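5 Tischplatte: Montage, erste Pflege und täglicher Gebrauch

5.1 Platte auf das Gestell setzen

Für die Montage des Tisches Busholm sind zwei Personen erforderlich. Die Platte wird mit der Oberseite nach unten auf eine Decke gelegt. Das Gestell muss vollständig verschraubt sein (siehe Abschnitt 4).

1. Gestell mittig auf die Plattenunterseite stellen. Die Langlöcher der Querleisten müssen über den Gewindebuchsen liegen.
2. Alle 16 Schrauben von Hand ansetzen, noch nicht festziehen.
3. Schrauben über Kreuz mit dem beiliegenden Schlüssel anziehen. Die Scheiben dürfen sich danach nicht mehr drehen lassen.
4. Tisch zu zweit aufrichten und an den Aufstellort tragen. Nicht an der Plattenkante ziehen.
5. Stellfüße ausdrehen, bis der Tisch nicht mehr kippelt.

VORSICHT: Quetschgefahr zwischen Gestell und Platte. Beim Aufrichten nicht in die Querleisten greifen.

Hinweis: Die Langlöcher erlauben der Platte, quer zur Faser zu arbeiten. Keine zusätzlichen Schrauben setzen. In der Heizperiode, also etwa ab November, sind geringe Maßänderungen normal.

5.2 Oberfläche ölen

Die Platte wird werkseitig einmal geölt ausgeliefert. Vor dem ersten Gebrauch ist ein zweiter Auftrag mit Pflegeöl Jotine (Art.-Nr. 331) vorzunehmen.

1. Oberfläche trocken abwischen, Schleifstaub entfernen.
2. Öl dünn mit einem fusselfreien Tuch in Richtung der Maserung auftragen.
3. Nach 30 Minuten den Überschuss vollständig abnehmen.
4. Zur Kontrolle flach gegen das Fensterlicht schauen. Matte Stellen nachölen, glänzende Stellen auspolieren.

WARNUNG: Ölgetränkte Tücher können sich selbst entzünden. Tücher ausgebreitet im Freien trocknen lassen oder in Wasser legen.

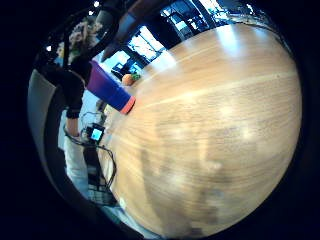
Trinkgefäße können nach dem Aushärten des Öls ohne Untersetzer abgestellt werden, sofern der Boden trocken ist. Für heiße Gefäße ist immer ein Untersetzer zu verwenden. Zitrusfrüchte nicht aufgeschnitten auf das Holz legen; die Säure hellt die Oberfläche auf. Saft sofort mit einem feuchten Tuch aufnehmen und trocken nachwischen.

Kabel von Geräten, die am Tisch benutzt werden, so führen, dass sie nicht über die Kante scheuern und keine Stolperstelle bilden.

5.3 Nachziehen

Nach nahezu 3 Monaten alle Schrauben der Querleisten prüfen und bei Bedarf nachziehen. Danach genügt eine jährliche Kontrolle.

Technische Redaktion: Smaranda Ardeleanu, Grigore Ursu

Verwandte Dokumente
Busholm: Gestell und Stellfüße montieren
Jotine Pflegeöl: Verarbeitung und Lagerung
Furtună Sitzbank: Aufbauanleitung
Flecken und Druckstellen in geöltem Holz ausbessern
Ersatzteile bestellen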